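Lodham Automation Boards > Handling > Food & produce
Thread: grip rules for soft fruit, whats everyone using

perero_tom4
Writing up the handling sheet for our cell. Draft so far: padded fingers only, one item per pick, set force per fruit type, no regrip once its off the table. Anything missing?
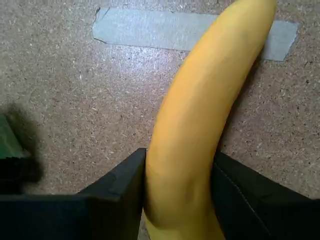
Main thing I'm stuck on is where to grab. I wrote "middle third" for long fruit but the guys keep going lower.

zeleke_bay
Lower is fine if you slow the lift. Middle third is a rule for boxes, not fruit. We log every pick, 2,374 so far, and bruising follows force way more than position.

gripnotes
Disagree. Grab low and it swings. Put position in the sheet AND force. Also pad checks every 100 picks, wipe them, look at the stitching.

perero_tom4
ok adding pad checks. What about placing into a basket with other stuff in it already?

zeleke_bay
Release height. Ours says 5 cm max over whatever's underneath, grapes or no grapes. 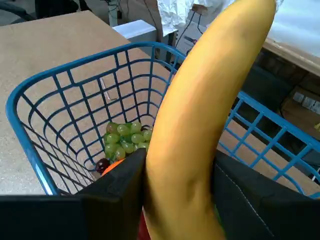 And heavy stuff goes in first. Should be its own line, ppl skip it if you bury it in the notes.

gripnotes
5 is too much over grapes imo. We went to 4 in January after the Ciltevmont audit, they wanted it in writing with the fruit types listed seperately.

zeleke_bay
4 is overkill and you'll hit the rim more. But sure, write it down either way

perero_tom4
Going with 4 for grapes, 5 for the rest. Will post v2 tonight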